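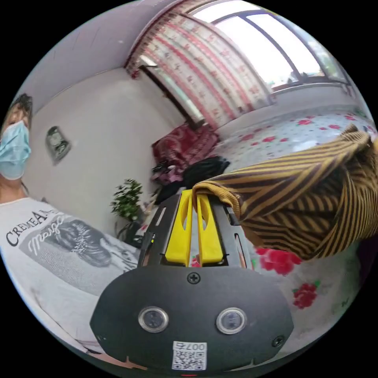

Skundumberg wrote to ask whether a hand-held gripper can really deal with clothes and bedding, or only with boxes and blocks. The short reply is that soft items are the main thing the Pinow was made for, and most of the units we send out go to people working with fabric.

Pinow Hand-Held Gripper: Gallery

The Pinow is a two-finger gripper carried and worked by a person. The operator does the chore with it, and the recording from the tool is then used to teach a robot arm fitted with the same fingers. The photo on this page was taken from the tool itself during cloth work in a bedroom.

Cloth handling. The yellow fingers have hold of the edge of a folded cloth with mustard and dark brown diagonal stripes. The bed behind it has a white sheet with red roses.

Fingers. Two parallel fingers, each with an oval cutout near the top, on a black slotted metal frame. Replacement fingers are sold in pairs and fit with the hex key supplied in the case.

Housing. Dark gray, with rounded edges. Each unit carries a sticker with a QR code. Please have the unit number ready when you write to support.

What comes in the case

Gripper, charging cable, one spare pair of fingers, hex key, wrist strap and a printed setup sheet. Batteries are included. The case is sold separately to customers who already own a Pinow.

Rental

Units can be rented for 26 days at a time. The deposit is $300 per unit and is returned when the gripper comes back with its fingers and cable. Orders of 5 or more units ship with a shared charging tray. Return shipping is paid by the customer.

Running time is around 2 hours on a full charge. Cloth work uses a little more power than work with hard objects, as the fingers are kept closed for longer.

Care

Wipe the fingers with a damp cloth after use. Lint collects at the base of the fingers when towels or knitwear are handled, and a dry brush will clear it. Do not use solvent on the yellow parts.

Availability

The Pinow is made by Tseng and rented through Zendarano. The next group of rental units will be ready in October. Spare fingers and cables are in stock now.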